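How to Sort a Big Mixed Box of Small Parts (and Keep It Sorted)

If you've got a drawer, a bucket or a coffee can full of tiny stuff, this page is for you. Screws, beads, craft buttons, building bricks, game pieces, fuses, hooks, picture hangers: the method is the same for all of it, and I love it so much that my family has started hiding their junk drawers from me. I've done it with my grandmother's sewing tin, with the hardware shelf in our garage and with the enormous tub of bricks my cousin Amancay Espinoza left on my porch in July.

You don't need to buy anything fancy. You need a clear surface, some containers you can see into, and a free evening. Put some music on!

What you'll need

A table you can walk around, or at least reach from two sides
A dark cloth or tray if the table is pale, or a pale one if your parts are mostly black
Several see-through bins for the rough sort
Small lidded boxes, jars or zip bags for the final sort
Masking tape and a marker
A muffin tin (optional, but so good)
A good lamp

Step 1: Set up before you dump

The urge to tip everything out right away is strong. Resist it for five minutes. Clear the whole surface, wipe it down, and put your bins where your hands naturally land. For most people that's low and in the middle, close to the belly. If you have to stretch to reach a bin, you'll start tossing things at it, and small parts bounce.

Contrast makes a huge difference. Yellow, white and shiny pieces jump out at you on black. Dark screws disappear on it completely, so swap in a light towel for those. I keep an old black pillowcase and an old white one just for this, folded in the same drawer as the tape.

Start with two bins. I know it sounds like too few. Stick with me.
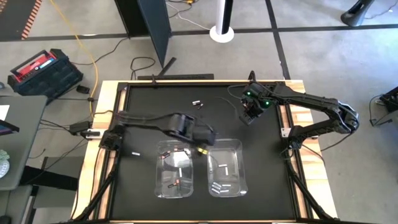
Two clear bins side by side on a black surface.

Step 2: The yes/no pass

Scoop out a couple of handfuls and spread them one layer deep. Now ask a single question of every piece, and make it a question you can answer without thinking. With bricks I use "Is it a plain rectangle?" With hardware it's "Does it have a thread?" With buttons, "Two holes or something else?" Yes goes left, no goes right. That's the whole pass.

Don't stop to admire things. Don't stop to look for the matching piece. If you can't decide in a second or so, leave it on the table and keep going. You can deal with the leftovers at the end, and by then you'll have seen enough of the box to know where they belong.

My neighbor Hipólito Salinas fixes old radios, and he thought this pass was silly. He wanted to go straight to twelve categories. So he did, and he spent his first evening changing his mind about the categories. With one easy question you get moving, your eyes get warmed up, and the pile shrinks fast enough to feel good.

Step 3: Split each bin again

Take one bin and put the other somewhere out of the way. Spread the contents again and ask a second question. This is where the muffin tin comes in — each cup is a category, and you can see all of them at once. Good second questions:

Bricks: how wide is it?
Screws: what does the head look like?
Beads: glass, wood or plastic?
Buttons: coat size or shirt size?
Game pieces: which game?

Sort by shape before you sort by color. I can't say this loudly enough! A red piece in a tub of red pieces is very hard to find, but a red piece in a tub of same-shaped pieces in every color takes no time at all. Baltasar Acuña, my uncle, sorted his entire brick collection by color one winter, and it looked gorgeous on the shelf, and then he couldn't find a single hinge. He did it all over again by shape the next month.

The exception is anything you choose by color when you use it, like embroidery floss or beads for a pattern. Think about the moment you go looking for a piece. What do you say to yourself? "I need a long one" or "I need a green one"? Whatever word comes first is how you should sort.

Step 4: Decide how far to go

You can split forever, and it's tempting, but there's a sweet spot. My rule is that if I can find any piece in a container by stirring it with one finger, that container is done. If I have to pour it out, it needs another split.

A few of my own stopping points, so you have something to compare with:

Garage screws: by head and then by length, short, medium or long. I don't measure.
Sewing tin: buttons by size, and sets stay together on a loop of thread.
Bricks: plain ones by width, wheels and axles together, and every odd little thing in one box marked ODD.

You need an ODD box. Let it exist. Amancay's tub gave me 53 pieces I couldn't name, and they live very happily together in a jar.

Step 5: Label right away

Do this before you get up from the table. Tear a strip of masking tape, write in big letters, and put it on the front of the box and not on the lid, because lids wander. If small children or guests will be using the boxes, tape one sample piece to the outside. Olga Acuña, my aunt, did that with the craft supplies at her house and now even the five-year-olds put things back where they go.

Use the words you say out loud. "Twisty hooks" is a perfectly good label if that's what you call them.

Step 6: Put them where you use them

Heavy boxes go low. Anything you reach for weekly goes at chest height. Leave one empty slot on the shelf for whatever category you forgot, and leave each container a bit under full so you can stir it.

Keeping it sorted

Keep one open dish near the shelf for strays. Stray parts go in the dish during the week, and when the dish is full you sit down for ten minutes and put them away. It's a nice little job for a phone call.

When a new mixed batch comes in, run it through the same two questions before it touches the shelf. Never pour it into the old bins "for now." I did that once with a bag of washers and I'm still finding them among the picture hooks.

Common problems

My pieces are dusty or sticky. Wash plastic parts in a mesh bag with warm water and a drop of dish soap, and let them dry spread on a towel overnight. Keep metal away from the water and rub it with a dry cloth.

My back hurts. Raise the table, or sit. A pair of sturdy blocks under the legs works well. Take a break after each bin too.

I lost interest halfway. Tape over the top of the bin, write the last question you asked on the tape, and put it away. When you come back you'll know exactly where you were.

My helper sorts differently than I do. Give each person their own question. Benjamín Montecinos and I did a whole workshop cabinet that way — he pulled out everything with a thread, I took what was left, and we only argued about the wing nuts.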